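Pladivitz Community Garden and Craft Group
Minutes, October 3, 2024

Present: Precious Nel (chair), Pushpa Dubey, Weronika Kurek, Čestmír Vrabec
Apologies: Miroslava Krajčí

The February minutes were read and agreed with one fix: the seed order came from Jelínek, and the bulbs came later.

1. Harvest supper
What a night! Precious thanked everyone who cooked, carried chairs and stayed to wash up. The supper brought in 900 dollars after costs, our best ever, and the squash soup was gone before the second table sat down. Weronika has the recipe and will put it in the newsletter. We all want to do it again next fall, with more bread.

2. Meeting room colors
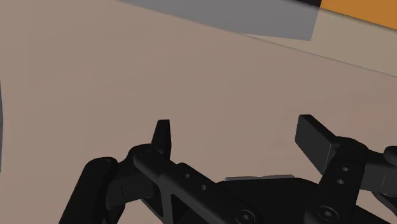

Pushpa brought paint ideas for the room and we had a lively talk about them. Čestmír would love a deep green on the long wall, and Weronika likes a warm white that makes the most of the afternoon light. For the shelves, Pushpa suggested a muted taupe-beige like the tabletop, with matte black for the hooks and handles. Everyone took to that right away. Wall color left open until Miroslava can join in - she has a great eye.
Action: Pushpa to get two sample pots.

3. Winter workshops
Wreath making is full, with 30 names down and six more waiting. Čestmír offered to run a second evening, which was met with applause. Precious will ask Kuker about ribbon and wire.
Action: Čestmír to pick an evening and call the waiting list.

4. Any other business
The back gate sticks again. Weronika has a plane and will bring it next time.

Meeting closed with tea and the last of the plum cake.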